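Moving box

A moving box is a container, most often made of corrugated cardboard, used to carry household goods from one home to another. It is sold flat, taped into shape by the user, filled past the point of good sense, and later opened in a different room from the one written on its side.

Design

Most moving boxes are of the type known in the trade as the regular slotted container. It has four walls and eight flaps, four on top and four underneath. The long flaps meet in the middle and are closed with tape. The short flaps fold in first and do not meet, a fact rediscovered by each generation of movers.

The walls are built from a wavy inner sheet, called the flute, glued between flat sheets called liners. Single-wall board has one layer of flute and double-wall board has two. Double-wall boxes cost more and are usually bought after the first single-wall box has given way on a staircase.

The strength of a box comes mainly from its upright edges and corners. Hand holes make a box easier to lift and a little weaker, and are placed by most makers at a height that suits people of no known build.

Sizes

Sizes in the United States are given by volume. The small box, at 1.5 cubic feet, is meant for books, canned food and tools. The medium box, at 3 cubic feet, is meant for kitchen goods and toys. Large boxes are meant for bedding, pillows and lampshades, and are widely used for books.

The wardrobe box is a tall type with a bar across the top for clothes on hangers. The dish box, or dish pack, is made of heavier board. Both are often kept after the move on the grounds that they were expensive.
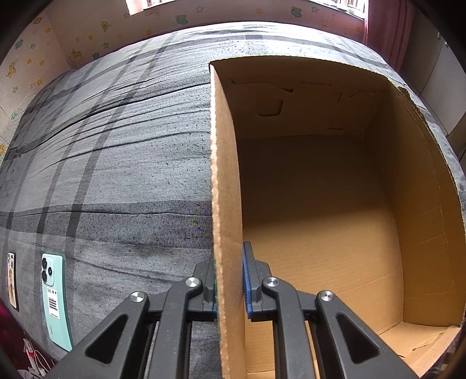 An open cardboard box on a bed with a grey striped sheet.

Packing and labeling

Packing guides advise putting heavy items at the bottom, filling gaps with paper or towels, and stopping while the flaps still close flat. Plates are commonly packed on edge. The guides also recommend starting with rooms that are seldom used, which leaves the kitchen for the final night.

Labels generally give a room and a short list of contents. Early labels in a move tend to be precise ("winter hats, blue vase"). Later ones are shorter, and the last few boxes are traditionally marked "misc." or with a question mark. Writing on the side is preferred to writing on the top, as a stacked box hides its lid.

Supply

New boxes are sold by truck rental firms, hardware stores and packing suppliers. Orkard sells them in flat bundles, while Landwood rents out plastic crates and collects them afterward, a service that depends on the customer having unpacked. Hestico offers a house-move kit said to hold 700 pounds of goods in total – the customer's back is not rated.

Used boxes are a common substitute. Liquor store boxes are valued for their small size and sturdy dividers, and have the side effect of giving new neighbors a firm first impression.

Reuse and disposal

A clean, dry box can serve for 2 or 3 moves before its corners soften. Plain corrugated board is widely accepted for recycling once emptied and flattened. Many boxes skip this stage and remain sealed in a closet or garage, where they are ready for the next move.

See also

Corrugated fiberboard
Packing tape
Self storage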